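Turn Off the Big Light
Morven Cowie
11 Jul 2025

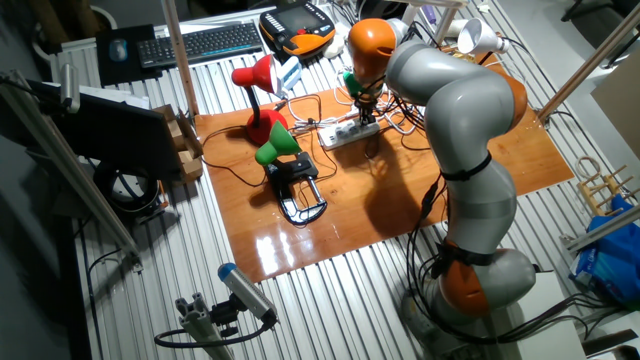 Two desk lamps on a wooden board. The red one has a conical shade.

Quick one this week because I have a deadline on something else, but I've been stewing since the library meeting and want it out of my head.

The Trotholm branch library is getting new lights. Ceiling panels, wall to wall, the flat white kind. The old reading lamps on the long tables are coming out. All of them. The reason given was "consistency." Someone had a chart. The chart showed the level of light at every point in the room and the new plan was one solid color from corner to corner, and we were supposed to be pleased by that.

I wasn't. I don't want the same light everywhere. I don't know who does. A room with the same light everywhere is a room you can clean easily. Or guard. It's a supermarket. It's the place where you stand to renew your license.

A lamp does something a ceiling can't, it says where to sit. You walk into a dim room with one lamp on and you know where the evening is going to happen. Put a kid and a book under it and the rest of the house sort of backs off. Same kid, same book, under a ceiling panel – up and down every two minutes, what's that, where's the cat, can I have toast. I've run this test at home for years. Not scientific. I stand by it.

And look at how people behave once they've got a lamp on the table between them. They lean in. They talk lower. My aunt's kitchen on Ritchie Street had one overhead tube that buzzed and one little clip lamp on the shelf by the stove, and every serious conversation in that family took place by the clip lamp. The tube was for finding dropped pills and yelling about report cards.

I know the arguments on the other side. I've had them all thrown at me by now, mostly by my brother, who wires houses for a living and thinks I'm a crank.

Safety first. Fine. Stairs should be lit. Bathrooms, hallways, anywhere with knives. I'm not asking anybody to chop onions by candle. But there's a big gap between lighting a stairwell and lighting a sofa, and somehow the stairwell rules have crept over to the sofa.

Then eyes. Older readers need more light, true, I need more than I did myself. But they need it on the page. The page is down here. The ceiling at the library is way up there, so you have to blast the whole room to get a decent amount onto a newspaper, and half of it lands in your glasses on the way. A lamp a foot from the paper does the same job with a bulb you could buy with your bus change. The one next to me now is 570 lumens, says so on the box, and I can read the tiny print on a seed packet.

Then money. This is the one that got me, becuase it sounded so grown up. New panels use less power than the old tubes. Sure. They also stay on from opening to closing over every empty chair. You know what uses less? A lamp with a switch, that the person switches on when they sit and off when they leave. We trusted people with that for a very long time. The front room of that building dates from 1733 and readers managed in it with a window and a flame.

What I think is really going on is that a lamp is a nuisance to whoever runs the place. It has a cord. It gets knocked over. The shade goes missing, a bulb dies and someone has to go to Grimitz for another one and keep the receipt. A ceiling is one item on one contract. I get it. I've managed an office, I have filled in the forms. But it's a bad habit to build rooms around the person with the clipboard, and we do it over and over. Waiting rooms. Dorms. The care home where my dad spent his last spring had a beautiful garden view and a ceiling like an operating theater, and at four in the afternoon every face in that lounge looked ill, visitors too. I brought him a lamp in May. Ugly thing, yellow, from a yard sale. Two weeks later the woman in the next chair had one. Then the man across from her. The staff didn't love the cords. They let it go, bless them, and the lounge got quieter and people stayed up past dinner.

Houses are no better. I've been looking at rentals with my niece and every single one has those sunken spots in the ceiling, rows of them, like a runway. Not one outlet where you'd want a lamp. One place in the new Renis building had 50 spots and 5 outlets. She asked the agent where a person would read. He said "anywhere!" and he meant it kindly.

Anywhere is no use to me. I want somewhere.

So, practical bit. If you've got a big light on this evening, go turn it off. Put a lamp low, below your eye level when you're sitting. Aim it at the wall or at your book, never at the door. Second one on the far side of the room if it feels like a cave. Warm bulb. Give it three nights before you write to me. It'll feel gloomy the first night, you're just used to the supermarket.

And if you use the library, even a little, write in. The comment box is on the front desk and they do read the cards, I've seen them doing it. Ask for the table lamps to stay. They can have their panels as well if they must, on a seperate switch, for vacuuming.

My brother says he'll wire the tables himself on a weekend if they say yes. He still thinks I'm a crank. Has a lamp by his chair, though. Green shade. Had it since college.

Back to the deadline. Letters to the usual address.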